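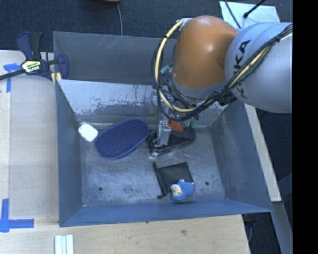

What is still open on the bin refit at Stornlow? The sloped metal panels are in place and the floor holes have been gauged, but the wear survey on the walls has one round left.

Work in this period covered the gray metal parts bins only. Wear on the sloped panel is mostly on its lower part, with small chips and scratches; the upper part is lighter and needs no treatment. The back wall is scuffed. Neither finding changes the plan filed in March.

The two round holes in the floor stay as they are. Small parts could in theory lodge there – Anika Rosenthal has asked Diekmann for plugs, and the quote is pending.

Parts logged through the bins since the last report: 1,507. Parts returned for surface marks: 9. Lyle Calloway attributes most of the returns to the old liner, removed before this batch.

Spending is within the amount granted. Almost 5 hours of bench time at Esach were moved from the liner line to the wear survey, as agreed with Hala Awad.

Next steps: last wall readings, plug order, revised drawing of the front wall. Trinity Kapoor will send the drawing separately.

Submitted 8/3/19, Aranka Gulyás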